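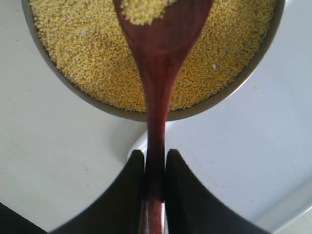

Garkside food bank adds millet to weekly parcels

Thursday, September 23, 2021

Millet will go into the weekly parcels at the Garkside food bank starting next month, after a good harvest at Bassey Farm left the grower with more than it could sell.

The farm has promised 80 sacks, enough for 236 households through the winter. The small yellow grain will be handed out in paper bags with a recipe card for porridge – one part millet to three parts water, cooked over low heat.

Parcels can be picked up at the Datine Street hall between 10 a.m. and 2 p.m. on Saturdays. Households that already get a parcel do not need to sign up again.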